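Casual packers and order pickers wanted, Dronthorpe

Deltumwood is looking for casuals for the busy stretch starting April. We send out craft kits, stationery and odds and ends for small online shops. Pretty small crew, friendly, radio's always on.

What you'd be doing

Picking orders off a printed list. Packing, taping, labelling. Some sweeping up at the end. Cartons mostly light, a few of the Bamow ones are heavier so you need to be OK with lifting. On your feet most of the shift.

Hours: up to 30 a week, mornings or arvos. Tell us which you perfer. Early start is 6.30 am, late finish 9 pm. Under 21s welcome to apply, so are retirees, so are parents who can only do school hours. We'll try and make the roster work. 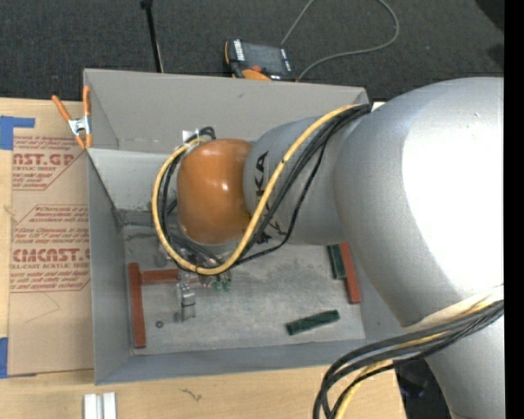

What we need from you

Closed in shoes, no exceptions
Right to work in Australia
Reliable. If you're crook just ring before your shift
Able to read a pick list and a postcode
Forklift ticket handy but not needed

Pay

Award casual rate plus loading, paid weekly into your account. Paid induction, half a day. Tea, coffee and biscuits supplied, bring your own lunch, theres a microwave and a decent sized fridge.

Getting here

Unit 204, Tudose Estate, Dronthorpe. Bus stops at the front gate. Parking round the back, not in the neighbours bays please, they do tow.

To apply

Short email to the Deltumwood office, jobs in the subject line. Phone number, days you can't do, any warehouse or shop work you've done. No need for a fancy cover letter. Resume if you've got one. Put down one referee we can ring during the day. Labour hire agencies, please don't call.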